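Student Project Report: Kitchen Tasks in Robotic Manipulation
Prepared by Azlan Sopacua and Marek Slanina
Supervisor: Bořivoj Ševčík

1. Purpose of the Visit

The project group attended the spring open day at the Voltamton laboratory in Lidville in order to observe manipulation work with household objects. Our course had covered grasp planning only in simulation. The supervisor asked each pair to select one demonstration and report on it. We selected the cooking pot station, presented by Radomír Krajčí. Its first topic was the lid, which is approached from above with one finger on either side of the central knob. Glass returns strong reflections to a wrist camera, and Mr. Krajčí identified this as the main difficulty of the task. 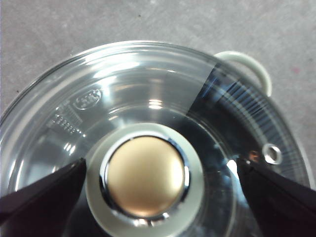
2. Handling of the Potato

The second topic was the grasping of irregular objects. A potato has no flat faces, and the contact points differ with each placement. The fingers close on the lower half and leave the upper part free. According to the station handout, the laboratory has logged 4,000 grasps on objects of this type, of which 137 were rejected during review.

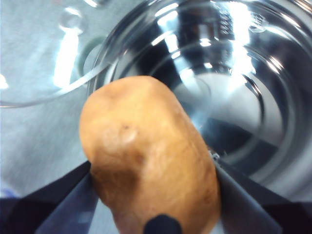 Lidville, April

The following notes were written by Marek Slanina at the station and are included with minor corrections.

The presenter began with the layout. The cooker stands on a gray tabletop against a white wall, with its control panel facing the side camera. Start positions are changed between runs within limits set by the operator. Vratislav Ševčík asked whether the dial is also operated by the arm. The answer was that dial turning is a separate task and was not part of the program for visitors. 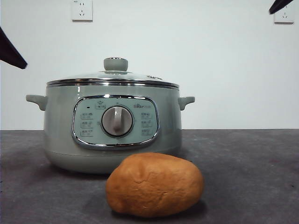
Figure 3. Cooker with lid in place, side camera.

Lifting the lid requires a clear path to one side. We were told that early versions of the motion raised the lid straight up and held it there, which left no room for the next step. The current version moves it toward the left.
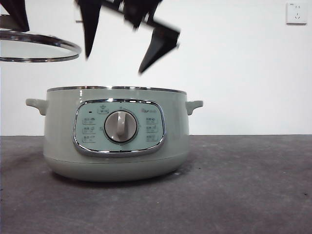
Figure 4. Lid held clear of the cooker, gripper in motion.

3. Remarks

The group recommends that the course add one session on transparent objects. The question period was limited to 6 minutes, and our questions on force limits were sent to the laboratory in writing. Replies will be attached to the final version.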